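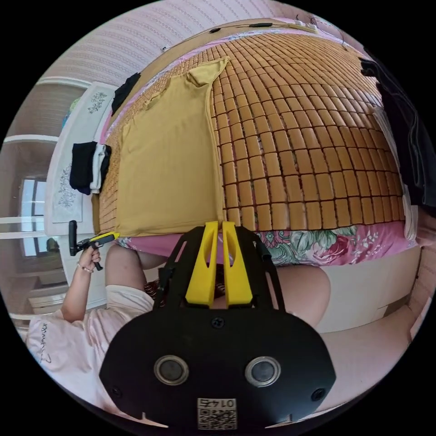 Tamás Lengyel replied:
The letters should stay in the order the family kept them. I know the box may seem like a mess, but if the bundles were tied up that way by the person who got them, the order tells you something. Untie one bundle, number each letter in pencil on the back corner, put it in a folder, and only then open the next one.

jarport_annie wrote:
Thanks. For anyone coming in from the main board, I have 244 letters that my great-aunt Ilona Győri received between 1931 and 1958, nearly all from her brother in Elmont. They're in 25 bundles tied with kitchen string. Some bundles are by year and some are clearly not. My plan was to sort everything by date and put it in binders. Should I not?

millrace wrote:
I'd sort by date. I did my grandfather's navy letters that way and I can find anything in a minute. If you leave them in bundles you will never read them through.

Tamás Lengyel replied:
You can read them in date order without storing them in date order. Make a list. Column for the bundle, column for the number in the bundle, column for the date, column for who wrote it. Sort the list any way you want. The paper stays where it was.

millrace wrote:
That's fine for an archive with staff. She's one person with a kitchen table.

oldledger wrote:
The list takes an evening or two. I'm with Tamás on this. I had a set of farm letters where one bundle made no sense by date at all, five different years mixed together. When I read them, every one was about the same piece of land and who was going to get it. If I had sorted first I would have put them in five places and missed it.

jarport_annie wrote:
OK, that's a good argument. Bundle 9 might be like that. It has 1934, 1935, 1941 and then a whole lot from 1950. I haven't read them yet, only looked at postmarks.

Next question. About a third have no date inside, just "Tuesday" or "after supper." Most still have envelopes. Do I trust the postmark?

pvc_sleeve_hater wrote:
Trust it if the letter was in that envelope and you have no reason to think it got swapped. Write the date in square brackets in your list so you know it came from the postmark. If you're guessing from what the letter says, put a question mark inside the brackets.

And please no binders with vinyl sleeves. The vinyl sticks to ink over time. If you want sleeves, get polyester or polypropylene. Folders in a box are cheaper and work just as well.

millrace wrote:
My sleeves are twelve years old and nothing has stuck to anything.

pvc_sleeve_hater wrote:
Check the ones with typewriter carbon.

millrace wrote:
They're all in pen.

oldledger wrote:
Can we leave the sleeves for the sleeves thread.

Annie, do the envelopes go with the letters or apart? I keep each envelope directly behind its letter, opened flat, in the same folder. Some people file all the envelopes together for the stamps. I wouldn't.

jarport_annie wrote:
They're with the letters now and I'll leave them. A cousin wants the stamps. I told her she can have scans.

Language is the other problem. 98 of the letters are in Hungarian and I can't read them. The rest are in English, and he switches in the middle of some. My mother could read a little but she says his handwriting is hard.

Tamás Lengyel replied:
Older hands are hard even for a native reader. Post one page, a clear scan in color, and I'll tell you if it's something I can manage. I won't do 98 of them, but I could give you a line or two on each of the first ten so you'd know if they're worth paying for.

jarport_annie wrote:
I would be very grateful. I'll scan the first one tonight. What resolution?

pvc_sleeve_hater wrote:
400 dpi, TIFF for keeping, JPEG for sending. Scan both sides even if the back looks blank.

nettie_b wrote:
I grew up near Elmont. Does he say anything about the brickyard or the Pultomia hall? The hall had dances up to the war and there is almost nothing written down about it. The county historical people would want to know about these.

jarport_annie wrote:
Pultomia yes! He spells it three ways. He played accordion there and complains about the pay. I count eleven mentions in the English ones so far. Nothing on the brickyard but he worked at a lumber place.

nettie_b wrote:
That would be Decker's. Please think about donating them, or at least copies.

millrace wrote:
Copies. Once you hand over the originals you have to make an appointment to see your own family.

nettie_b wrote:
You also have to make an appointment with whichever cousin has the attic. At least the county's building has a sprinkler system.

Tamás Lengyel replied:
There's no rush on donating. If you do it later, the bundle list is the first thing they'll ask for, so it isn't wasted work.

jarport_annie wrote:
Update. List is done through bundle 14. Numbered in soft pencil, strings saved in an envelope with the bundle numbers on slips. Bundle 9 is all about a loan he made to somebody called Feri, so oldledger was right. Page one of the first Hungarian letter is attached in the scans section. The bottom fold is worn and I lost a line there, sorry.

Tamás Lengyel replied:
Got it. It's readable. He is asking her for a coat. I'll write out the rest after work.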